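Saving Drink Bottles (and What I Do With Them All)

Posted by Iona Lennox in Kitchen & Pantry – 12 November 2019

My mother rinsed out every jar and bottle that came into the house, and I swore I'd never be like that. Well, you should see the cabinet over my fridge. I've been using old drink bottles in the kitchen for years now and people keep writing in to ask how I get them clean, how I get the smell out, and whether I've lost my mind. So I'm putting it all on one page.

Rinse first, think later

The biggest thing is to rinse a bottle the minute it's empty. Sweet tea and juice dry into a sticky film down in the bottom, and once that's happened you'll be fighting it with a brush that doesn't fit through the neck. A quick swirl with cold water, cap off, upside down in the dish rack. If you can't get to a sink (I'm thinking of you, car people), put the cap back on tight so whatever's left stays liquid until you get home.

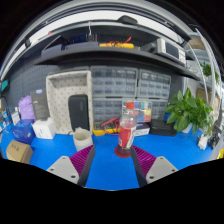
Dougal Farquharson wrote to say he skips the rinse and goes straight to a spoonful of uncooked rice, a squirt of dish soap and a little warm water, then shakes it like mad. He's right that the rice does a wonderful job on the bottom where the brush can't go. I still rinse first, but I've been doing the rice since I got his note and I'm sold! Just pour it out through a strainer so you don't send it all down the drain.

Getting the smell out

Coffee and anything with lemon will hang around in plastic much longer than you'd think. I put in a heaping teaspoon of baking soda, fill the bottle with lukewarm water, and leave it overnight with the cap sitting loosely on top. Caps hold on to smells worse than bottles do, by the way, so drop those in a bowl of the same mixture. If it still smells in the morning, do it once more. If it smells after that, recycle it and move on with your life.

Please don't use boiling water. The thin ones buckle and go all wobbly, and then they'll never stand up straight again. I did this to a whole batch one May when I was trying to be efficient.

Labels

Paper labels come off with a soak. Give them 30 minutes in warm soapy water and most will slide off in one piece. The plastic wrap kind is even easier – find the seam, slip a butter knife under it, and pull. For whatever gunk is left behind, I rub in cooking oil with my fingers, leave it for 10 minutes, then wash it off with dish soap. You can buy a spray for this but the oil has never let me down.

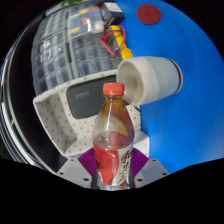 Wrap label still on, cap still on.

Now, I know some of you like leaving the labels on, and if you're only going to keep water in there, go ahead. My rule is that the label comes off if anything other than the original drink is going in. Then it gets a strip of masking tape with the contents and the day I filled it. I write on the tape before I stick it on. Writing on a curved bottle makes my handwriting look like a spider fell in the ink.

And never, ever put cleaning products in a drink bottle. Doesn't matter how well you label it. Vinegar for cooking, fine. Vinegar for the shower goes in a proper spray bottle under the sink.

What I keep in mine

Mostly cold tea. I make a big pot on Sunday night, let it cool on the counter, and fill as many bottles as I have clean ones for. Use a funnel, or if you've lost yours (mine goes missing constantly) roll up a piece of parchment paper. Leave some room at the top. I like to have it all drunk up in three days or so, and if it turns cloudy or smells odd before then, out it goes. 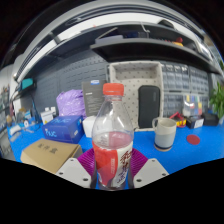 Red cap, with plenty of room at the top.

Simple syrup does well in a small bottle, and so does homemade salad dressing, with the bonus that you can shake it without wearing it. Dry things too – rice, popcorn, lentils – as long as the inside is bone dry. I leave a washed bottle open for a full day before anything dry goes near it. One drop of water and you'll have a clump of lentils in the neck that won't budge.

I also freeze a couple with plain water for the cooler, filled to about 7 inches on the tall ones. Water swells when it freezes, so don't top it up! 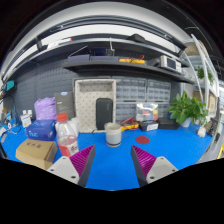

Storing the empties is where I used to go wrong. I'd screw the caps on right after washing, and a week later every one of them smelled like a basement. Keep the caps off. Mine live in an old mug on the shelf, and the bottles stand next to it in a shoebox so they don't topple over every time someone reaches for the cereal.

As for when to throw one out, I look for scratches on the inside, cloudiness that won't wash off, or a cap that leaks when you turn the whole thing over above the sink. I try not to hang on to more than 15 at a time, and the thin ones get swapped out after a few fills anyway. There's always another one coming along.

Next time I'll do glass jars, including how I get the pickle smell out of the lids.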